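Nandunier publica guia de boas práticas para robôs de limpeza em casas de banho

Documento de acesso livre define regras de contacto, de registo e de paragem para equipas que operam braços robóticos em hotéis, residências e clínicas
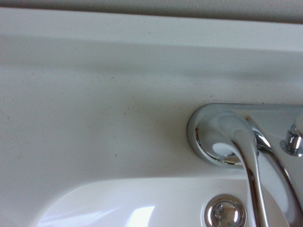
Bancada de lavatório com pontos escuros dispersos junto à torneira cromada.

9 de março de 2026 – A Nandunier, empresa de serviços de automação para edifícios, publica a primeira edição do seu guia de boas práticas para a limpeza robotizada de casas de banho. O documento tem 69 páginas, está disponível em português e em espanhol e pode ser usado por qualquer operador, mesmo que não seja cliente da empresa.

O guia foi redigido por uma equipa coordenada por Ximena Leiva, responsável de segurança operacional, com a colaboração técnica da Hedlund, que fabrica ferramentas de fim de braço, e da Hirkum, que presta formação a equipas de manutenção. Uma versão de trabalho circulou entre operadores até dezembro e recebeu cerca de 300 comentários. As respostas a esses comentários são publicadas em anexo.

O texto aplica-se a braços robóticos montados em base móvel que trabalham em lavatórios, bancadas e zonas de duche. Não substitui a avaliação de riscos da máquina nem as obrigações legais do empregador. As regras destinam-se a quem programa a tarefa, a quem acompanha o robô no local e a quem aceita o trabalho no fim.

O capítulo mais longo trata das superfícies junto às torneiras. É aí que se acumulam pó, sujidade e resíduos de calcário, e é também aí que uma ferramenta rígida mais facilmente risca o cromado. O guia pede que a bancada seja dividida em duas zonas: a superfície plana, onde o robô pode trabalhar em passagens contínuas, e a faixa em volta da base da torneira, onde a velocidade é reduzida e só se admitem ferramentas macias.

"Os operadores pediam-nos um valor único de força para toda a bancada. Preferimos obrigar a ensaiar cada zona e a guardar o resultado", afirma Ximena Leiva. "Uma torneira solta comporta-se de maneira diferente de uma torneira bem fixa, e isso tem de ser verificado à mão antes de o braço se aproximar."

O guia dedica uma secção própria aos reflexos. O metal polido e a cerâmica brilhante podem induzir em erro os sistemas de visão, que confundem um brilho com uma mancha ou deixam de reconhecer o contorno de uma peça. Para decidir se uma superfície está limpa, passam a ser exigidas pelo menos duas imagens tiradas de ângulos diferentes. Quando as duas não coincidem, a decisão cabe ao operador.

Entre as restantes regras da primeira edição contam-se as seguintes:

Antes de começar, o operador confirma que a divisão está desocupada, retira os objetos pessoais da bancada e sinaliza a porta.

As ferramentas usadas na sanita não podem ser usadas no lavatório, ainda que tenham sido desinfetadas entre tarefas. A separação é feita por cor e por código no suporte de troca.

O produto de limpeza é aplicado no pano ou na escova. A pulverização direta sobre a torneira, as juntas e as tomadas não é permitida.

Qualquer contacto inesperado provoca a paragem do braço. O reinício é manual e fica registado com a hora e o nome do operador.

As imagens recolhidas durante o trabalho mostram apenas as superfícies a tratar. Se captarem uma pessoa ou um documento, são apagadas no próprio dia.

A elaboração do texto apoiou-se na análise de 2,887 registos de tarefa, fornecidos por equipas que já trabalham com este tipo de equipamento. Damián Medina, que dirigiu essa análise, explica que o principal problema encontrado foi a falta de informação sobre as paragens. "Havia a hora da paragem e pouco mais. O modelo de registo que agora publicamos tem um campo para a causa e outro para o estado da superfície, e nenhum dos dois pode ficar em branco", diz.

A Hirkum vai integrar o guia na sua formação para operadores. O curso inclui uma parte prática em bancada de ensaio e uma prova de paragem de emergência. "Quem acompanha o robô tem de saber limpar aquela superfície à mão. Começamos sempre por aí", refere Ignacio Farías, formador da Hirkum.

A adesão ao guia é voluntária e não dá lugar a certificação. Os operadores que o adotem podem declará-lo nos seus contratos, desde que indiquem a edição aplicada e os pontos que decidiram não seguir.

O guia pode ser descarregado gratuitamente na página da Nandunier. A edição impressa, com as fichas de verificação em papel resistente à água, custa 99 euros. Os comentários à primeira edição podem ser enviados através do formulário que acompanha o documento e serão considerados na próxima revisão.

Sobre a Nandunier
A Nandunier instala e opera equipamentos automáticos de limpeza e manutenção em edifícios de alojamento e de saúde.

Contacto para a imprensa
Ulises Palma, gabinete de comunicação da Nandunier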